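The plate trick, and other ways I keep a table clear

I have a theory that every flat surface in a house is asking for clutter, and our big wooden table asks louder than the rest. Keys, glue, post, somebody's half-done puzzle. I used to shove the lot into a drawer before tea and then spend the next morning hunting through it. These days I use a plate, and I'm a bit evangelical about it, so bear with me!

Why a plate and not a box

A box has sides, so things go in and sink. I had a lovely lidded one from Sartori and I found 13 dead biros at the bottom of it when I gave up on it. With a shallow plate you see everything at a glance, and once it's full it's full, so you have to deal with it. Mine is a light-blue one with a little raised rim, enough to stop a pencil rolling off. Blue shows up nicely on pale wood too, so you don't put your elbow in it. 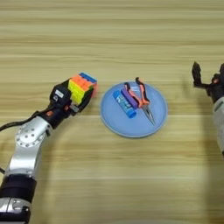

I'd go for something the size of a side plate or a touch bigger. Go too large and you've simply made a second table. Charity shops are full of odd ones, and a chip on the edge doesn't matter a jot for this (put the chip facing the wall if it bothers you). My friend Felicidad Dimaculangan uses an old cake tin lid and swears it's better because it doesn't clatter. She may be right. I like the clatter.

What goes on it

Only things that are on their way somewhere else. That's the one rule I'm strict about. A glue stick going back to the craft shelf, yes. The pliers you fetched to fix a zip, yes. Anything that lives on the table permanently needs its own spot, and anything bigger than your hand needs walking back to its cupboard straight away, even if the kettle's just boiled.

Toys and puzzles count as well. A puzzle cube is the worst offender in our house, it migrates from room to room and nobody ever admits to having had it. It gets picked up, fiddled with and put down on the nearest thing, so the nearest thing might as well be the plate.
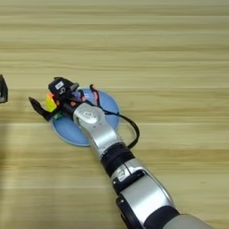 Looking after glue sticks and pliers

While we're on small things, a few habits that have saved me money.

Push the lid on a glue stick until it clicks, and wind the glue right down first or you'll squash it. If the top has gone hard, slice off the crusty bit with an old knife and there's usually good glue underneath.

Needle-nose pliers want one drop of oil on the joint now and then. Open and shut them a few times, wipe off the extra, and leave them on a bit of kitchen roll for 15 minutes before they go anywhere near wood. I learnt that one the greasy way.

Lay pliers down flat with the jaws closed. Points leave dents in a tabletop.
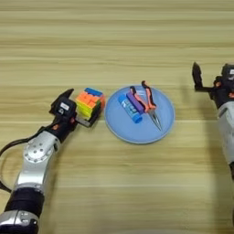 The evening clear

Set a timer for 60 seconds. I know, it sounds like something off a fridge magnet, but it works on me. Pick up the whole plate and walk it round the house, dropping things off as you go, and bring it back bare. Don't stop to read anything. Don't start mending anything either, which is my downfall.

If there's more than one of you, split it: one person gathers from the far ends of the table into the middle, the other does the walking.
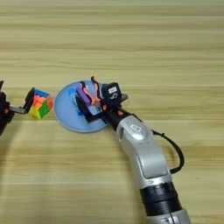

Then a wipe, always along the grain, with a cloth you've wrung out properly. Crumbs sit in those long lines and if you go across them you only push them further in. Sticky patches come off with warm water and the tiniest bit of washing-up liquid, then dry it with a tea towel straight after. I gave up on sprays last March and can't say the table has noticed.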